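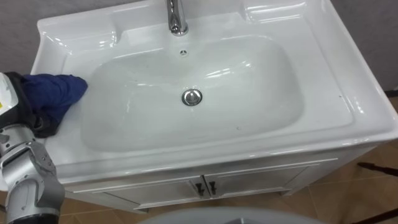

Eliécer Ticona lave encore une partie de son linge à la main, dans le lavabo de la salle de bains. Il a travaillé longtemps pour une pension de famille, et il tient maintenant un petit atelier de retouche, Plindetti. Je l'ai rencontré au mois de septembre pour parler de ce geste que beaucoup de gens ont abandonné.

« Je n'ai pas de nostalgie, dit-il tout de suite. J'ai une machine, je l'utilise pour les draps. Mais un tissu bleu foncé, un tissu qui perd sa couleur, je préfère le laver seul. »

Pour lui, la première chose est la cuvette. Il la veut large, avec des coins arrondis, en céramique lisse. « Dans un lavabo étroit, on frotte contre le robinet et on se fatigue vite. Je regarde aussi le rebord. S'il est large, je peux y poser le savon, et il ne tombe pas dans l'eau. »

Avant de commencer, il rince le fond avec la main, car il reste souvent des petits grains ou des cheveux près de la bonde. Ensuite il ferme la bonde et il met peu d'eau. C'est un point sur lequel il insiste beaucoup. « Les gens remplissent jusqu'en haut. Après, le tissu flotte et on ne peut pas le presser. Il faut une eau basse, que l'on voie bien le fond. »
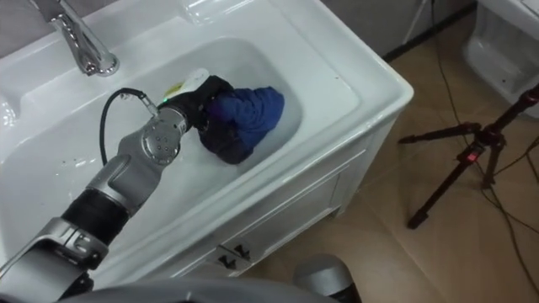
Presser, ne pas tordre

Le mot qui revient le plus dans notre conversation est « presser ». Eliécer Ticona appuie le tissu contre la paroi, le relâche, le retourne, puis il appuie encore. Il change l'eau deux fois — trois si elle est encore colorée — et il ne tord jamais.

« Si vous tordez, vous voyez les plis pendant des semaines. La paroi du lavabo est très bien pour cela, elle est inclinée et l'eau descend toute seule. »

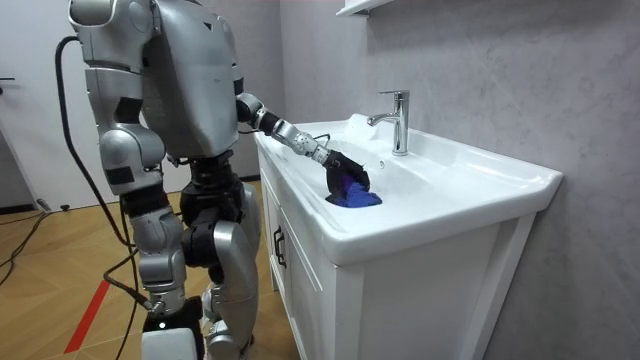
Il a appris cette manière chez un collègue plus âgé, Sudheer Sundaram, avec qui il a partagé une buanderie à Jarkanbridge. « Sundaram ne parlait presque pas. Il prenait ma main et il la mettait à plat sur le tissu. Au début je frottais trop fort, j'ai abîmé deux chemises d'un client. Il a payé la moitié. »

Je lui ai demandé quel savon il utilise. Il a haussé les épaules : un savon simple, sans parfum, et en petite quantité. Le plus long est de le faire partir. Pour le séchage, il roule la pièce dans une serviette sèche et il la pose à plat, loin du radiateur.

Et le lavabo, après ? « On le rince et on l'essuie, surtout autour du robinet. Le calcaire se met là en premier. »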